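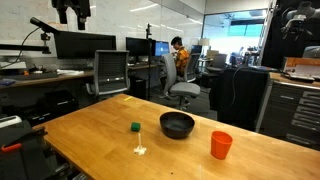 An orange cup, a dark bowl and a small green cube on the bench at Witthorpe.

MEDIA RELEASE – for immediate use

Witthorpe publishes its robot shopping list, including the boring bits

Free planning workbook puts the arm on page one and everything else that costs money on the pages after it

Witthorpe has released a free budgeting workbook for small manufacturers, colleges and labs thinking of buying their first robot arm. It is called the Sameck Workbook, after the meeting room where most of the arguments about it took place, and it is available from August.

The workbook runs to 122 line items. One of them is the robot.

"People come to us with a quote for an arm and a big smile," said Liesbeth Desmet, equipment planning lead at Witthorpe. "Then we ask what it's going to be bolted to. The smile usually lasts until we get to the fingers."

Fingers get a chapter to themselves. So do tables, cable routing, spare parts, lighting, floor space and the chair the operator will sit in while waiting for something to finish. Buyers fill in what they already own, what they can borrow and what they will have to pay for, and the workbook sorts the lot into money needed before delivery and money needed after it. The second column is generally the one that hasn't been mentioned to the finance department.

The advice comes out of Witthorpe's own bench work, where arms are given household jobs of no commercial value whatsoever.
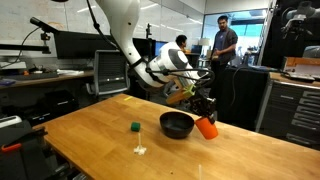

Getting a gripper to hold a plastic cup beside a bowl is a modest ambition, and the workbook treats it as a perfectly good place to start spending. Its first planning exercise asks buyers to pick one dull task, list every object in it, and price a bench that can do that task all day before they price anything grander. Witthorpe suggests a budget of 2000 dollars for fixtures, brackets and finger materials at this stage, and a further 200 dollars for the objects themselves.

"The 200 gets queried every time," said Dirk Van Dijk, who looks after purchasing. "It's cups. I have signed off on a lot of cups. But if your supplier changes the shape of the cup halfway through the project, you'll wish you had bought a box of the old ones, and I have the emails to prove it."

The workbook was tried out before release by Oltex, a packaging firm that was deciding between two small arms and one large one. Oltex went through the exercise over several weeks and bought the two small arms, a decent workbench and a drawer cabinet.

"We'd set money aside for the big arm and very little for anything near it," said Hilde Baert, operations manager at Oltex. "By the time we had filled in the pages on power and floor space, the big arm was going to live in the car park. The drawer cabinet is excellent, by the way. Best thing we bought."

A second trial took place at Peeters, a parts supplier with no robots and, at the end of the trial, still no robots. Witthorpe is happy to report this. The numbers said to wait a year, replace an ageing conveyor first and send two staff on a training course, and Peeters has done so.

"I was slightly disappointed," said Jelle Cuypers, workshop supervisor at Peeters. "I'd already told my kids. But I've got a conveyor that works and a plan I can show the owner, with the labour costs filled in, so I can't complain too loudly."

What's in the workbook

The printed edition comes in a ring binder, so pages can be pulled out and taken to meetings. It includes:

A lease-or-buy worksheet, with room for the cost of returning things
A bench layout grid for marking out reach, storage and where people will stand
A spares list sorted by how long you can cope without each item
A maintenance calendar that assumes somebody will go on holiday
A one-page summary for whoever holds the chequebook

There is no software to install and no account to create. Witthorpe does sell planning services and would be pleased to hear from anyone who gets stuck, but the workbook doesn't require a call to Witthorpe at any point – the sales team has checked, twice, with some regret.

Organizations may copy the pages for their own use. Corrections are welcome, particularly to the cable chapter, which has already been rewritten more often than its author would like.

"I finished the last version at 11 on a Sunday night," said Siebe Claeys, who wrote it. "Measure the cable run, then add the bit where it goes around the thing you forgot. That's the chapter, really. The rest is tables."

Printed copies can be requested through the Witthorpe front desk. Media wanting to visit the bench or speak with Liesbeth Desmet should contact the same desk during business hours and ask for equipment planning.

– ends –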